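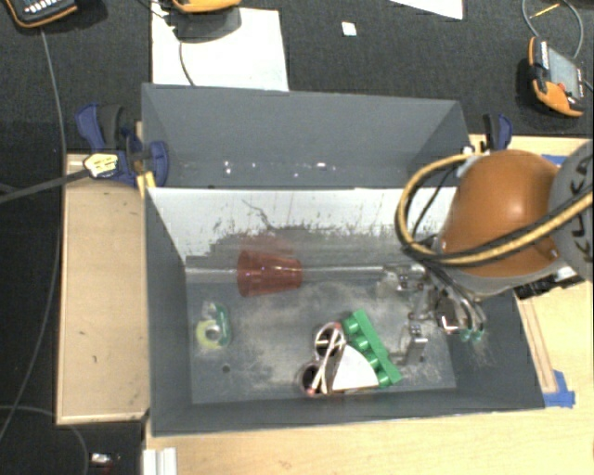 Bin sorting cell in a shared workshop – is it worth finishing?

Stornville Makers Board > Builds > Robots and motion

gantryghost
Wed 3 November

OK, I've put this off long enough. I've been working on a bin picking setup at the Stornville shop since June and I'd like some outside eyes before I put more money in.

Short version: secondhand arm, two-finger gripper, gray bin clamped between wood panels, a handful of junk in the bottom. The goal is to pick anything out of the bin without telling it what the thing is first. I have 542 logged attempts so far. I'm not going to quote a success rate yet, for reasons you can probably guess.

What I want to know is whether people think the bin is the problem or the gripper is. The inside panel is getting chewed up badly along the bottom and I'm tired of hearing the scrape.

pennyweight
Chewed up by what? If that's the fingers, you have your answer. You're commanding a depth and hoping.

gantryghost
Fingers mostly, I think. Some of it could be older than my part of the project, the panel came with the bin. I do have a force limit set. It trips a lot.

pennyweight
"It trips a lot" is doing some heavy lifting there. Tripping is after contact. You want to not be there in the first place. How far off is your bin calibration?

gantryghost
Good to 2 mm in the middle last time I checked. Worse in the corners.

old_solder
I'll be the grump. I've seen four of these get built in shared shops and every one of them ended up as a very large paperweight that people hung coats on. What does it do for anyone when it's done? I can empty that bin with my hand in less time than it took me to type this.

Kestrel Lane
He asked about the gripper, not about the meaning of life.

old_solder
He asked if it was worth finishing. It's in the title.

gantryghost
Fair, it is in the title. I don't have a great answer. I wanted to learn grasp planning on something that weighs enough to be annoying.

Ingvar Briem
Clamps are my complaint. You are holding the bin by its rim, at the back corners, and the arm goes in and shoves the floor and the walls. Every shove moves it a hair. So you calibrate, run 60 picks, and now your corner error has grown and you blame the camera. I'd bolt the bin through the floor to a plate and forget the clamps exist.

gantryghost
I hadn't measured before and after a run. I will. Bolting is tricky as the bin has to come off the bench at the end of the night, shop rules.

Ingvar Briem
Then two dowels in the plate and two holes in the bin. It goes back where it was. The clamps can stay on to stop it from hopping.

pennyweight
Agree with Ingvar on the dowels, disagree that it's the main thing. A clear red cup lying on its side is a terrible object for a depth camera. You get the back wall through it, or a shiny stripe, or nothing. If the planner thinks there's empty space there, it will drive a finger right into the panel. I'd pull the cup out and see if the scraping stops.

gantryghost
But the cup is the point! Anyone can pick up a block.

pennyweight
Can you, though? Post the numbers for the solid stuff only.

Kestrel Lane
Yeah, I'd like to see that too. I was on the Rirkum build before it folded and we spent a whole summer on see-through parts when we couldn't reliably get a tape roll off a wall. Nothing we did for the clear stuff mattered until the boring stuff worked.

old_solder
How much is in it so far? Dollars.

gantryghost
1130, not counting the arm.

old_solder
And counting the arm?

gantryghost
I'd prefer not to.

mossbank_dan
Cable question. That big tan hose loops out wide in front of the arm and goes lower than I'd like. What happens when the wrist turns over toward the left wall? We had a dress pack snag at Hedegaard and it took the fitting with it.

gantryghost
The wrist is limited in software so it can't go all the way over. It hasn't snagged.

mossbank_dan
Software limits are fine until somebody loads a different file. It's a shared shop. Strap it higher up the arm, use something with a bit of give, then run the full range at slow speed with your thumb on the stop.

Kestrel Lane
Also get the controllers up off the carpet. Cables too. I've stepped on enough of those.

gantryghost
OK, plan for now. Dowels. Check the bin position before and after a run. Hose strapped higher. Cup comes out for a while (under protest) and I'll log solid objects only. There's a nicer gripper from Irkia I had my eye on but I'll hold off.

pennyweight
Hold off is right. New fingers with the same bad depth will just scratch the panel in a different place.

Ingvar Briem
Measure the corners, please, all four. People always measure the middle.

old_solder
I still say coat rack by spring. Happy to be wrong.

gantryghost
First solid-only run is done, a short one. 19 attempts, no scrape I could hear, two drops. Corner numbers when I find the other calipers.

pennyweight
19 is too few to say anything. Do it again with ten times that.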